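Let the planner say that it does not know

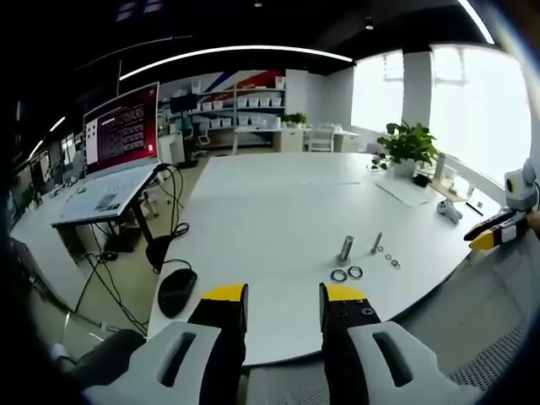

Rosalie Stöckli thinks I ask too much from a planner. Her words were that a planner should plan, and doubt belongs to perception. I respect this view, but I cannot share it.

With small parts like bolts and washers, our software at Pratlow gives one pose for each object and throws away the rest. When two flat parts overlap, this one pose is often a guess. The planner receives it as a fact and makes a very clean path to the wrong place.

In March I went through 1225 logged plans. In 17 of them perception had a second answer almost as good as the first, and the planner never saw it. This is a small number — but these are the cases which cost us whole afternoons.

I would pass both answers on and let the planner ask for another view. It makes each cycle slower, and I would accept that.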